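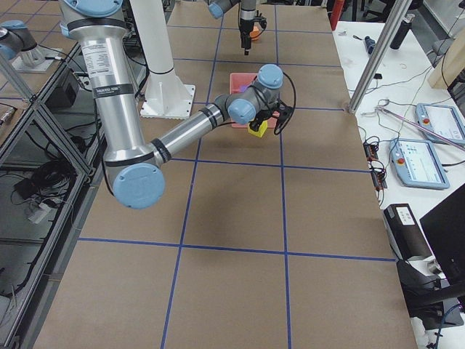
Two-arm table FAQ

I get the same handful of emails whenever I post about the two-arm table at the Bremthorpe shared workshop, so I've finally put my answers in one place. If yours isn't covered, write to me and I'll add it (eventually!).

What does it do?

It picks up little blocks and puts them in a tray. I know, I know. But two arms sharing one tray is a lovely problem to chew on, and I've been chewing on it since March. The job I give it is called Mirar, and all it has to do is get every block off the paper and into the tray without the arms bumping into each other.

Did you build the arms yourself?

Goodness, no. The arms are ordinary collaborative arms, and they came with their own teach pendants. The parts I can take credit for are the table layout, a lot of the wiring (please don't look too hard at the wiring) and the program that decides which arm goes next. That program is named Hindau.

Why brown paper?

It's cheap, it doesn't glare under the overhead lights, and I can write on it. When it gets too beat up I pull it off and roll out a new piece, which takes me 15 minutes plus however long I spend swearing at the tape. Little wrinkles are fine. A big bubble isn't, because the block sits on top of it and the gripper comes in too low.

And the blue tape?

That's my grid! Each cell has a name in the program, so I can say "start the purple one over there" and put it back in the same cell tomorrow. I use painter's tape because it peels off clean. You could draw the lines with a marker, but I changed my mind about the spacing 4 times, so I was glad I hadn't.

How do you keep two arms from crashing?

Mostly by being boring. Only one arm gets to be over the tray at a time, and the other one has to hold still until the program says the tray is free. I tried something cleverer with both of them moving in at once and it scared me so much I took it right back out. Speed stays low, too. A full clear takes some eight minutes and I'm in no hurry.
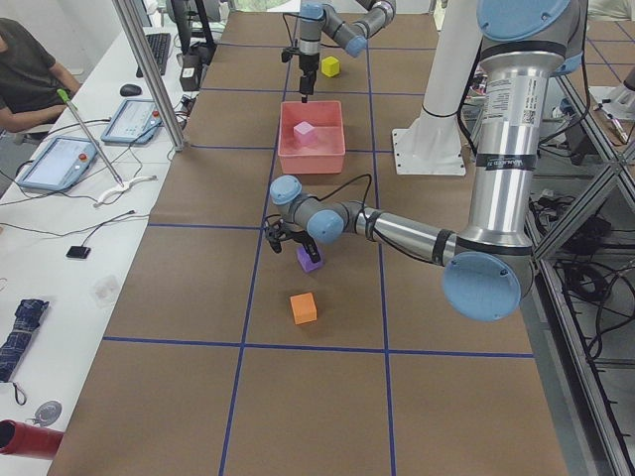 Purple block in the near gripper, yellow still waiting on the paper at the far end.

Sreekumar Kotian, who shares the bench time with me, worked out the waiting rule on the back of a parts list, and I have barely touched it since. If you're starting your own, get the taking-turns part solid before you play with anything fancy.

What size blocks should I get?

Smaller than your gripper opens, with room to spare on both sides. I like plain bright colors that are easy to tell apart. Orange and yellow gave me trouble in the late afternoon when the light got warm, so I had to redo the color settings for those two. Also, buy extras. They roll under things.

Does it matter how the blocks are sitting?

Yes, a lot! Square to the tape is easy. Turned so a corner points at you is where it gets interesting, and that's most of what I practice on now. I start with the tray empty and the blocks turned every which way.
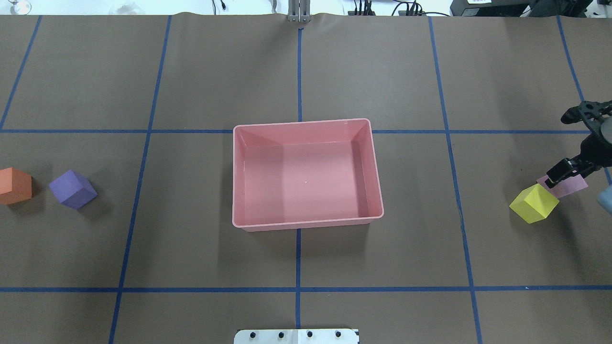

If the fingers come down on a corner, the block spins and squirts out sideways, so the wrist has to turn first and line up with two flat sides. My first version turned the wrist on the way down, which looked very slick and missed constantly. Now it stops above the block, turns, waits a beat, and then goes down.

Can I come see it?

Sure, evenings after 6 are best. Ring the bell at the Shetty Street door and give me a minute to get downstairs.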